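Stekville Makers Help > Robotics > Data and training

Does throwing out "bad" demonstrations help, or am I deleting the good stuff?

Asked by jululness_bench in August
Tags: imitation learning, handheld gripper, demonstrations, glare

I'm trying to repeat the method from a group write-up that went around our club (the Unov notes, if anybody has seen them). You record yourself doing a tabletop task with a handheld gripper that has a camera on it, then train a policy on the recordings and run it on an arm. It's such a fun way to collect data! I got 257 demonstrations over two evenings, which I never would have managed with the old joystick setup.

The task is simple. Reach across the table, pick up a small item, set it down next to a wire stand. The notes say to filter the demonstrations before training and claim a big jump from doing it, but they don't say what they filtered on. So I went by feel. I cut anything where I hesitated, bumped something or went back for a second grab. That left me with 96.

Policy trained on all 257: 61 percent success.
Policy trained on the 96: 48 percent.

So my filtering made it worse, and I'd love to understand why. Same training settings both times, same number of steps, 2 seeds each.

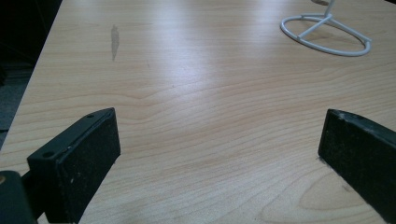
The other thing I should mention is the lighting. I have overhead lights and a pale tabletop, and the shine moves across the wood as the gripper moves. I was wondering if I should throw out the demonstrations with the worst glare too, or if the policy needs to see them. The failures seem to bunch up toward the middle of the table but I haven't measured it properly.

Also, how many test runs do people do before they believe a number? I did 84 per policy and my arm was very tired of me by the end.

3 answers

Answer 1 (accepted)
by Debashish Bhattacharjee

Great experiment, and thank you for posting the result that went the wrong way — those are the ones I learn from.

I think you changed two things at once. Going from 257 to 96 cuts the amount of data by more than half, and it also changes what kind of data is left. To pull them apart, train a third policy on 96 demonstrations picked at random from the full set. If random 96 lands near 48, your filter did nothing and you're just seeing the cost of less data. If it lands well below 48, your filter is good and you should go collect more that pass it. If it lands above, the filter is hurting you. Pick the random set a couple of times over, because one draw can be lucky.

My bet is on the last one. Look at what you cut: hesitations, bumps, second grabs. A second grab is a recording of a person missing and then fixing it. If you take all of those out, the policy only ever sees perfect reaches, and the first time it drifts a little it's somewhere it has never been. We ran into the same thing on the Brzozowska drawer task. We put the recoveries back in and kept out only the runs that ended in failure, plus the ones where camera tracking had dropped out. Tracking dropouts are the real poison. The images look fine and the motion labels are garbage, so you won't catch them by watching the video. Plot the gripper path for each demonstration and look for jumps.

On glare, I'd keep them. The arm is going to work under the same lights. If you do want to test it, tag each demonstration by how washed out the grasp area is, then see if your failures line up with the tags. Fix the light if they do. A sheet of white paper taped under the fixture did wonders for us.

On test runs, 84 is respectable! At that size, though, 61 against 48 is suggestive and I wouldn't call it settled. What helps more than piling on runs is matching them. Mark start positions on the table with tape, use the same positions for every policy, and switch between policies as you go so the afternoon sun doesn't land on only one of them.

Please post the random 96 number when you have it, I really want to know.

Answer 2
by tomato_servo

Agree with keeping the recoveries. One small thing, check your finger pads before every session. Mine got scuffed and dusty and the grip changed enough between the recording tool and the arm that I was chasing a "data problem" for a week. If the pads on the two don't match, no filtering is going to save you.

Also long pauses are worth trimming even if you keep the demo. Just cut the still part out. My policy learned to stop over the object and think about it forever.

Answer 3
by wkndsolder

just use more data. 257 is not that many

Comments on Answer 1

jululness_bench: This is so helpful. I only had time for one random draw of 96 so far and it came in at 55, so it does look like my filter was eating the useful ones. Plotting the paths tonight.

Debashish Bhattacharjee: Nice! Do one more draw before you trust it, but that's the direction I'd expect. How are you syncing the gripper width with the video? That's the next place I'd look.

jululness_bench: By timestamp, and I never checked the offset. Will open a new question if it's off.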